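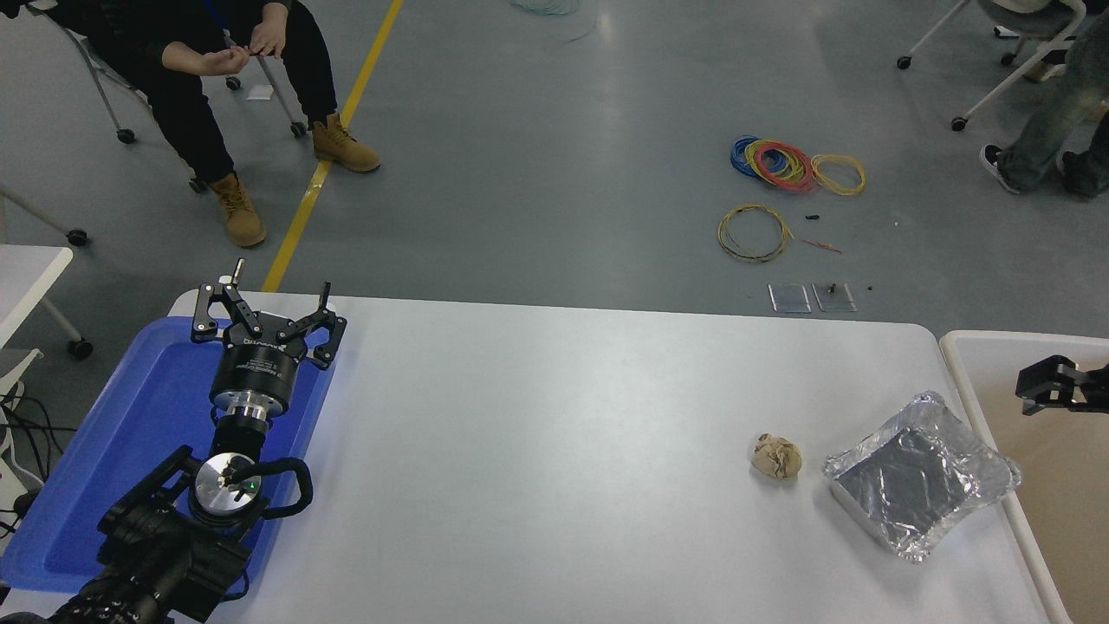 What can I put in my curbside recycling cart?
Paper, cardboard, metal cans, glass bottles and jars, and plastic bottles, tubs and jugs. If you keep those five in your head you will get nearly everything right, and the rest of this page is for the odd things that turn up in between. We get a lot of calls at the Clullon office about the odd things, and we're always happy to take them, so please don't feel silly for asking about a yogurt lid.

Is aluminum foil okay?
Foil is fine as long as the food is off it. A quick rinse or a wipe with a damp cloth will do, and a little browning from the oven won't hurt. Small flat pieces tend to slip through the sorting screens and end up in the trash, so save them up and squeeze them together until you have a ball bigger than a tennis ball. Foil pans and pie plates can go in as they are once they're clean. Chip bags look like foil but they are mostly plastic, and they belong in the trash. (Try the scrunch test: if it springs open again in your hand, it isn't foil.)

What about crumpled paper?
Packing paper, brown bags and old notes can all go in, crumpled or flat. We do like flat a bit better, mainly because your cart will hold so much more of it. Please keep out paper towels, tissues, napkins and anything with a waxy coating. Greasy paper can go in your green compost cart if you signed up for one, and if you live on the Brokness side of town you already have one whether you signed up or not.

Do I need to bag my recycling?
Please leave everything loose. Bags wrap themselves around the belts at the Rimico sorting plant, and then the whole line has to stop while the crew cuts them out by hand. If you like to collect things in a bag under the sink (plenty of us do!), just tip it out into the cart and use the bag again.

When should my cart be at the curb?
By 7 in the morning on your collection day, with the handle facing your house. Leave an arm's length between it and the next cart or a parked car. After a holiday, pickup usually slides back by one day, and the January calendar that comes with your water bill shows all of those.

My cart is cracked. How much is a new one?
Repairs to lids and wheels are free, and so is a replacement if the truck did the damage. A cart that was lost or broken some other way is $37, which we can add to your next bill. A second recycling cart is a one-time charge of $50, and there is no extra monthly fee after that.

Where can I take batteries and light bulbs?
The drop-off shed on Khosravi Road takes both, along with paint, motor oil and small electronics. You can bring up to 10 cans of paint per visit, with the lids on tight, please. Put a bit of clear tape over the ends of your batteries before you come.

Page updated November 2022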